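Calado 3 review: good playback, slow search

Calado is a desktop tool for going through recorded robot runs. You point it at a folder, it lines up the camera streams with the joint data and the commands, and you scrub through all of it on one timeline. I have used version 3 since April at Plirnbridge, mostly to find out why grasps fail.

Install was easy. The sync is the best part. Our wrist camera and our controller log on different clocks, and Calado found the offset by itself on all but 17 of the 400 runs I loaded. For those I had to drag the tracks by hand, which takes a minute each once you know where the handle is.

The plotting panel is fine. You can stack joint positions, gripper current and planner state, and zooming is quick. I would like to save a layout per project and can't. Wumum does that, but Wumum has no video at all, so I put up with it.

Search is weak. You can filter by tag or by run length, and a filter over the full set took some 30 seconds on my machine every time, even when I repeated the same one. There is also a Wuvville plugin that runs your detector over the recordings and marks the timeline with hits. It works, though it crashed twice on long runs.
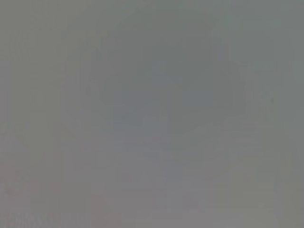

The plugin's score threshold needs care. Out of the box it is set low, and it passes every frame to the detector without checking whether the frame is any good. With a wrist view as gray and blocky as this one, I don't want a box on the bluish patch near the middle just because it has a little more color than the rest. There is a minimum contrast setting under Advanced - turn it on before the first batch, then check what it skips.

Export is CSV or a short clip. Both open where they should. The license is 187 a year per seat, and I will renew it, mainly for the sync.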